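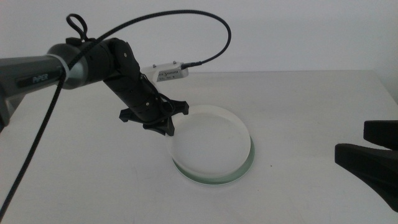 Fig. 4. Round glass dish on a white table.

Section 4. Soaking and Blooming Gelatin

The Ametti dessert kit comes with gelatin powder, a whisk, and a recipe card written by an optimist. Use the steps below instead.

1. Pour 90 ml of cold water into a wide glass dish. Cold means from the fridge. Tap water in a hot kitchen makes lumps, and lumps are forever.

2. Sprinkle one sachet over the surface. Go slowly. Dumping it in a heap produces a rubber pebble with dry powder inside.

3. Leave it alone for 4 minutes. Stirring at this stage is a popular hobby and should be resisted.

4. Warm 500 ml of cream in a pan until it steams. Take it off the heat, add the soaked gelatin, and whisk for 30 seconds.

CAUTION: Do not boil. Boiled gelatin sets poorly, and you will be serving soup with a spoon standing hopefully beside it.

CAUTION: Never put a chilled glass dish on a hot burner. The warranty covers many things and this is not among them.

Note: Fresh pineapple and kiwi stop gelatin from setting. Canned pineapple is fine, however little you think of it.

5. Pour into molds and chill overnight. Unmolding is covered in Section 5, along with what to say to guests.

Comments

Quyên Phan: Skipped step 3. Can confirm the pebble.

Toàn Đào: Does this work with leaf gelatin? The card doesn't say.

Serena Bellini: @Toàn yes, but squeeze the leaves out first. Mine set by 9 pm.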